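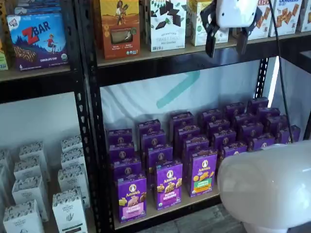
第191条

打印本页 | 用电子邮件发送
九月 文/Janka Krajčí

上层右边那盒饼干,他们已经教了它一个上午。

斯塔尼斯瓦娃·维特科夫斯卡站在货架侧面两米远的地方,手里握着两根操纵杆,戴着护腕。她动一下手指,那边两根黑色的夹指就跟着动一下。从她的位置看过去,总像是慢了半拍。工程师说没有慢,是她的眼睛在等。她没有争,她在Andbridge的冷库开过七年叉车,知道什么叫慢。

“第几条了?”她问。

“一百九十一。”小伙子盯着屏幕,“合格的三十八条。”

“那其余的呢?”

“其余的也有用,可以当反例。”

她觉得这话很像超市里管过期酸奶叫“特惠”。

活儿说起来简单:夹爪从上面下去,夹住饼干盒,抬起来,退出来,放进筐里。再把同样的一盒放回去,从头再来。Iltusia公司的培训手册写了六页纸,管这叫“示范”,管她叫“示范者”。手册说,示范者应当动作自然,如同在家中取物。她在家里取东西从来不会先在半空停两秒,等人喊“开始”。

“您刚才夹之前犹豫了。”小伙子说。

“那两盒挨得太近。我得想想从哪边下手。”

“尽量别想。它会把您的犹豫也学进去。”

“那它学会犹豫,不是挺好?”

他没听出来这是句玩话,低头在表格里记了点什么。也许她也没有在开玩笑。

第一百九十二条,她没有犹豫,左边那根夹指蹭上了旁边的纸盒,盒子歪了。小伙子说停,走过去把它扶正,又退回来。第一百九十三条,夹住了,抬到一半,她的手腕酸了一下,那边也跟着抖了一下。小伙子说这条可以留。

“抖的那条也留?”

“抖得不厉害。”

她看了看下层那一大片紫色的盒子,兔子头一个挨一个,一直排到里面去。计划表上,那是星期四的内容。她试着想象从那堆里单拎一盒出来的样子,胳膊先疼了。

中午,Cokell那边来了人。那是出钱的,穿一件熨得很平的衬衫,一来就问什么时候能让它自己干。小伙子说模型昨晚刚训练过一轮,可以演示一下。维特科夫斯卡把操纵杆放下,摘了护腕,往后退了一步。这是她最喜欢的部分,因为可以坐着。

夹爪动了。它下去,在饼干盒上方停住。停了两秒。

“它在计算?”穿衬衫的人问。

“在规划路径。”小伙子说。

她没有出声。那个停顿她认得,连停的高度都认得,比盒子高出一拳。那是她等人喊“开始”的地方。

然后它微微偏向左边,又偏回来,往下,夹住,抬起。抬到一半,抖了一下。

“很像人。”穿衬衫的人说,显得很满意,“你们这个项目叫什么来着?”

“Pace。”

“好名字。”他又看了一遍录像,问还要多少条数据才能上线。小伙子说,照目前的估算,大约六百八十六条。维特科夫斯卡头一回听说“大约”后面可以跟这样一个数,想问那个六是怎么来的,又觉得问了也是从她手腕上出。

人走了以后,他们接着干。她把护腕扣紧,问:“要是我明天换一种拿法呢?从右边下。”

“那得重新对齐,前面的可能就不太能用了。”

“那要是换个人来呢?”

小伙子想了想,说手册里有一章讲这个,他还没看到那里。

她握住操纵杆。那边的夹指张开,一根往外斜着,跟她右手食指的毛病一样,那是开叉车那年被门夹过的。调试的时候她说过这事,他们说软件会把它滤掉。

“开始。”小伙子说。

她故意又等了两秒,才把手放下去。

打印本页 | 转发给朋友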